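Barnovent Bench Users' Group
Minutes of the monthly meeting
March 1, 2020

1. Minutes of the previous meeting
Accepted with one correction. Under item 4, "weekly" should read "monthly" for the scale check.

2. Matters arising
2.1 The Faveo order for brown paper has been delivered and shelved in the store. The rolls are the same width as the last batch and fit the long table without a seam.
2.2 The new tape has not been ordered. Trululer quoted for full cartons only. The group asked for a quote on single rolls before the next meeting.
2.3 The drain trap under the sink was replaced. No further action.

3. Pouring bench: layout and covering
3.1 The group reviewed the state of the long table. The paper is taped off into cells with blue tape, and the scale and cup stand toward the middle. Work is assigned by cell, counted from the near end.
3.2 It was noted that the lower cross line has gaps and that the line on the left runs at a slant. Cells on that side are therefore not equal in size. Agreed that cell size does not matter for pouring work, but that the broken line should be made whole so that cell limits can be read from above.
3.3 The paper has a dark stain to the left, next to the slanted line, and shows creases and scuffs. Two views were put forward: replace the sheet now, or wait until the tape is redone. Agreed to do both jobs at once. The old sheet stays in use until then.
3.4 A proposal to change to a wipe-clean cover was discussed. Glare from the ceiling lights was raised as a concern, along with the cost of a cover cut to length. Not carried. Birhane will be asked for a sample piece so the matter can be looked at again.
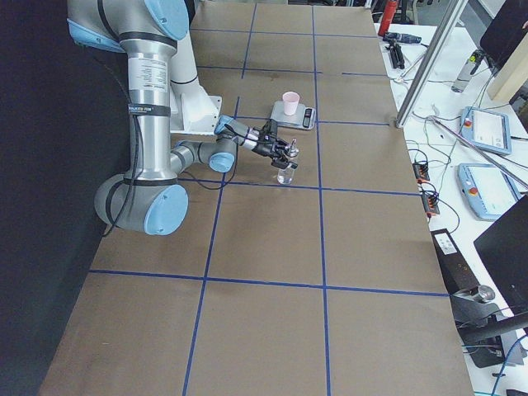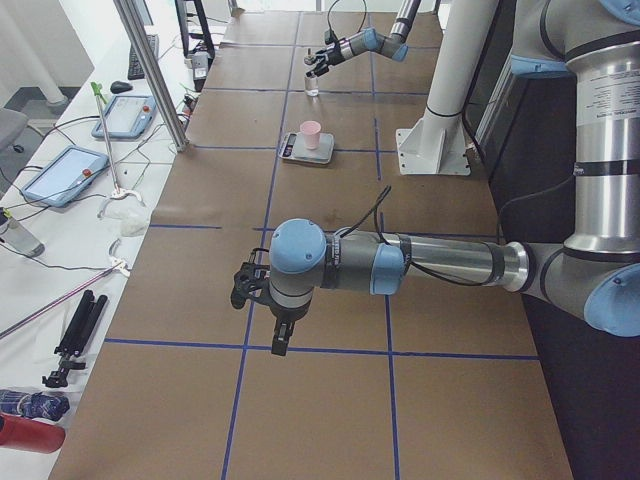
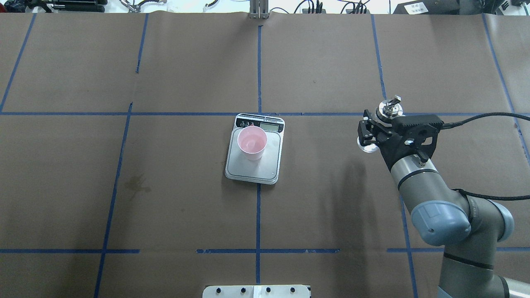 Item 3: long table with paper, tape grid, scale and pink cup.

4. Scale
4.1 The check weights were used on the bench scale before the meeting. Readings were within the limit set last year. The result has been entered in the log.
4.2 Capacity is marked in the log as 3000 g. The working limit was set at 2000 g, cup included, and this limit stays in force.
4.3 Users are to zero the scale with the empty cup on the platform. Several entries in the log give gross weight with no note — these cannot be used and will be struck out.
4.4 The display is to be kept clear of tape and paper edges when the new sheet is laid.

5. Cups and bottles
5.1 The plastic cup remains the standard cup for the bench. A glass beaker was suggested and turned down on grounds of weight.
5.2 Small clear glass bottles are to be filled at the sink and wiped before they go on the paper. Fill level is to be written in the log in milliliters. The standard fill is 50 ml.
5.3 Bottle caps are to be checked for a snug fit at the start of each session. Spare caps are in the second drawer.

6. Side table
6.1 The table next to the bench is crowded. Agreed that cloths, rods and the tripod should go back to the store when not needed, and that keyboards and pendants may stay.
6.2 A shelf for the side table was priced at 3388, fitted. The group found this too high. A smaller unit will be looked into.

7. Actions
7.1 Obtain quote for single rolls of tape from Trululer.
7.2 Replace paper and redo all tape lines in one session.
7.3 Request cover sample from Birhane.
7.4 Strike out gross weight entries in the scale log.
7.5 Price a smaller shelf.

8. Any other business
The store key is to be signed out on the sheet by the door. The date of the next meeting will be posted on the board.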